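Drummond still in the race, waiting on the judges

VIMDALE, 3/14/18 - Davina Drummond had one shoe off when I got to her campaign office. Blister. She'd been on the courthouse steps all morning with her lawyers, handing in the last of the papers.

"They can take my name off when a judge says so," she said. "Until then it's on."

The fight is over signatures. A candidate for district governor needs 600 good ones. The Judari party turned in more than that, but the election office threw out 300, mostly over old addresses, and that put her under the line. The appeal asks the court to put them back.

"People move. They got married, they moved across the river, they still vote here. I don't see what's so hard about that."

Did the party leave it too late? Long pause. "Yes. A bit. We had people out in the rain in the last week and we shouldn't of needed them. That's on me."

Her main rival, Ruddock, has called the appeal a stunt. She rolled her eyes at that one. Said he has asked for six debates to be put off and then talks about respecting voters. She wants one in Flesier, where the bus line was cut, and one here. No answer so far from his side.

On the buses she gets going. Wants the Flesier line back by August, paid for out of the road fund, and says the numbers work. I asked to see the numbers. Next week, she said. Her press aide wrote that down.
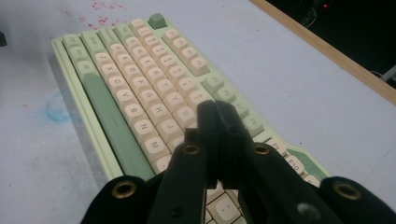
Then the question she plainly didn't want - what happens if she loses in court. Does the party run somebody else? There's talk of a stand-in already picked. "There's talk of everything. I'm the candidate. The members voted and it wasn't close."

So no plan B? "I didn't say that. I said I'm the candidate."

She has run once before, for town council, and lost by 13 votes. Still brings it up. "Thirteen. I could name you thirteen cousins who stayed home." She laughed, then her phone went, and she took teh call in the hall.

Back after a few minutes, shoe on. The lawyers again. Hearing could come any day, both sides get an hour, no witnesses. She plans to sit in the front row and says she won't speak to reporters on the way in.

"On the way out, maybe. Depends."

Ruddock's office did not return two calls.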